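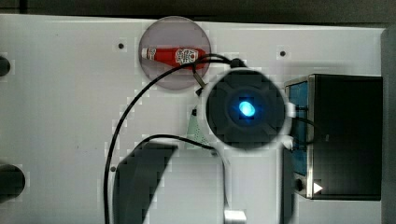
Workshop tips from the arm club

We're into our second term with the arm now, and the notebook by the door is so full of scribbled advice that Eun-ji Ban has asked for it to be typed up. So this is the tidy version! Most of it was learned the slow way, and plenty of it works just as well on a kitchen counter or a garage bench as it does in our room.

Setting up the table

Wipe it down before you start and again at half past five. A soft cloth, warm water and one drop of washing-up liquid will do. Skip the gritty cream cleaners, they leave a haze that never quite goes.

Put a pencil tick where each object starts. Pencil comes off with a damp finger, masking tape leaves gum (and somebody always picks at it). Nicanor's trick for old gum is a dab of cooking oil, five minutes, then soapy water. Brilliant on jam jars too.

Keep drinks on the windowsill. All drinks, Maximiliano.

Cables

Give a moving cable more slack than looks right. Swing the arm by hand through its whole reach with the power off and watch for the spot where the cable goes tight, then add a hand's width on top of that.

Hook-and-loop ties beat zip ties for anything you'll move again. We bought a roll of 100 in November and still have plenty. Write on them in silver pen and you'll never unplug the wrong thing — we've done it at home behind the telly as well.

Things to pick up

Groceries are wonderful practice. They're cheap, they come in every shape, and if one gets dented you can still have it for tea. Start with boxes, go on to tins, then bottles. Squeezy bottles are the fun ones, as they give when you grip them and then roll off if you let go too soon.

Tape the lids shut first. One turn of electrical tape round the cap, stretched a little as you go. Sebastián didn't, and his mum is still asking about the jumper. (Cold water from the back of the stain, then washing-up liquid, then the machine. It did come out!)

A half-full bottle behaves quite differently from a full one, so try both and write down which you used.

Running the trials

Change one thing at a time. Our target for the Stikari cup is 100 tries per object, in batches of 14 with a breather in between, and it's amazing how much steadier everyone is after a biscuit.

Go slowly for the first few. We run at 30 per cent speed until the path looks right, with one person on the stop button doing nothing else.

Packing away

Arm parked, power off, cables in loose coils, groceries back in the crate with the heavy ones at the bottom. Anything close to its date goes home with whoever wants it.

New tips go in the notebook, with your name please, so we know who to ask. Constanza has the spare pen.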